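The Datum at Skurkside

The benchmark was a brass disk set in the north abutment of the old bridge at Skurkside. It was stamped with the number 541 and nothing else. Sarahí Ibarra cleaned it with a wire brush, set the staff on it, and walked back to the level.

She had been hired by the county to run a line of levels from Skurkside to Bumville, along the river road. The purpose was to fix the height of the Bumville gauge, which had been replaced in September after the flood. The previous gauge had been read every morning for decades. The new one read low by a constant amount, and the two towns were in dispute over it, as the height of the river determined which of them paid for the levee.

The method was ordinary. A level is set between two points and leveled. A backsight is taken to the known point and a foresight to the unknown one. The difference is the change in height. The instrument is then carried forward and the operation repeated. Sights were kept short and equal in length. Her assistant was a boy named Olvera, who held the staff plumb and did not talk.

They closed on the Bumville gauge on the second afternoon. She reduced the figures at the motel desk. The gauge was low by almost a hand's width. This agreed with Bumville's claim. She ran the line back to Skurkside to check it, by the same road and with the same turning points where they could be found.

The return line did not close. The allowable error for the distance was 4 millimeters. The misclosure was 31. 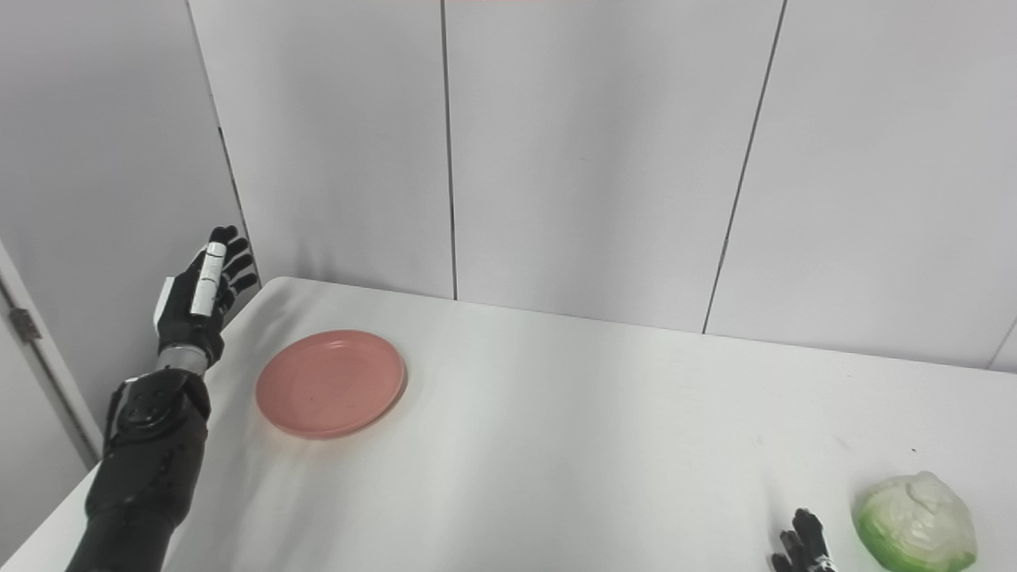
Black hand raised over a white table.

She looked first for a blunder. A blunder is usually a round number, such as a misread decimeter, and 31 was not round. She looked next for a systematic error. She performed a two-peg test on the hard ground behind the motel and found the line of sight true within the tolerance given in the manual. She checked the staff against a steel tape. She asked Olvera whether he had stood it on anything other than the marks.

"No," he said.

She then compared the two lines section by section. The outward and return values agreed from Bumville as far as the grain elevator. They agreed from the elevator to the church. Over the last 500 meters, from the church to the bridge, they differed by the whole amount.

The simplest reading was that the disk had gone down between the first morning and the last. She did not like it. The abutment was granite on rock, according to the drawings. She took the drawings out again that night and found that the note about rock applied to the south abutment. For the north side the draftsman had written "as found."

In the morning she set up on the church step and read the disk every hour.
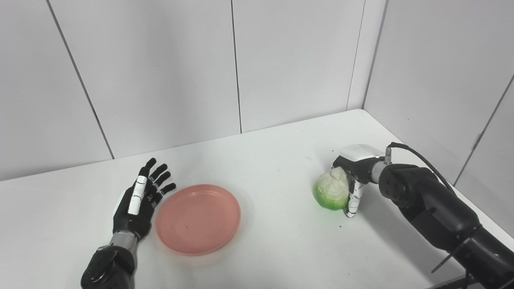 By noon it had dropped 2 millimeters. By three it had dropped no further. At four a gravel truck crossed the bridge and the next reading was lower. She wrote the time beside it. She sent Olvera to stand at the road and note the trucks, and went on reading until the light was too poor to see the graduations.

The engineer at Druvilden answered on the sixth ring. She gave him the readings in order. He asked what they meant for the gauge.

"The gauge isn't the question," she said. "Everything in Skurkside was set out from this disk. The levee was."

"Which way does that put it?"

"Low."

He asked her to put it in writing. She said that she would, and that he should close the bridge to trucks before he received it. He said he lacked the authority. She asked who had it, and wrote down the name.

Olvera had carried the staff back to the truck and was wiping the foot of it with a rag. She told him to leave it out. They would start again from the south side, where the drawing said rock, and carry a height across the water to the church step before dark the next day. He asked if the south side had a disk.

"No," she said. "Bring the drill."

Contact | © Sarahí Ibarra, July 31, 2020 | Back to top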